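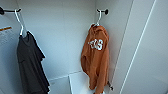 Closet: grey T-shirt on the left, orange hoodie on the right.

December, evening

Started on the Beketti moisture canister, the one the Hiltville band keep telling us has cured their drones. I don't believe it has cured anything yet. They changed the canister, the bag and two of the drone reeds in the same week, then played in a warmer hall. Any one of those would steady a tenor drone.

Set used: the shop pipes with the Grunholm bag, stocks tied in, no cover. Bag and stocks weigh 1,505 g on the bench scale. Chanter corked for the first go so I was only listening to drones. Canister 300 g straight out of the packet. The sheet says to dry it in a low oven before first use, then two paragraphs later says it comes ready to play. I took the second at its word and didn't dry it.

18.40 Checked for leaks first. All stocks corked, bag blown up hard, left under the arm. Held well at the blowstick and bass. Slight hiss from the outside tenor stock, went away with a turn more hemp. I would like to know how many "bad moisture days" at Hiltville were a loose stock.

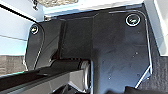
Photo: black bracket plate

18.55 First playing spell, drones only, then chanter in. Slow airs to start, then the march set twice through. Bass took longer to settle than it does without the canister. Could be the extra hose, could be me blowing unevenly because I was waiting for it to go wrong. Outside tenor drifted flat once in the second march and came back by itself. Chanter a shade sharp on high A throughout, same as last month, so nothing to do with the kit.

19.40 Stopped and took the canister out. 326 g. So it has caught 26 g, and I'll give them that much, it catches water. What it doesn't tell me is how much got past. Wiped the inside of the bass stock with a dry cloth and the cloth came out damp. The packet says "dry air to every reed". Damp cloth, so no.

Looked at the reeds with the glass. Bass reed tongue had a faint bloom of moisture near the bridle. Tenors clean as far as I could tell.
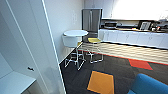

The other thing that bothers me is the comparison. Our only "without" figures are from October, on the old hide bag, with a different piper on the pipes, and the hide takes up a fair bit of water by itself. Putting those next to tonight's would look very convincing on paper and mean nothing. It needs the same bag, the same player and the same tunes, canister in one night and out the next. I know that's dull. It's also what we said we'd do with the Mohammadi seasoning and never did, and we still argue about the Mohammadi.

To do before anyone in the band orders a dozen of these:

Run it again with no canister, Grunholm bag, same tunes.
Weigh all three drone reeds before and after. Need to borrow the finer scale, the bench one won't show it.
Dry the canister overnight on the shelf and see whether it really goes back to 300 g. If it only gets down halfway it'll be no use at a contest with a practice the evening before.
Cut the hose down 2 cm and see if the bass settles any quicker.
Ask Hiltville which reeds they took out. They were vague about this when I rang. 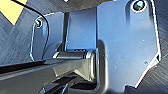

Plate and bolt head, close up.

20.15 Quick extra spell, canister back in without drying, chanter only with drones corked. Felt harder to blow. Wrote that down and then took the canister out to check, and it felt just as hard, so scrub that. Tired lip, most likely.

Left the pipes apart to air, stocks uncorked. Canister is on its side with the lid off, please leave it there until it's been weighed.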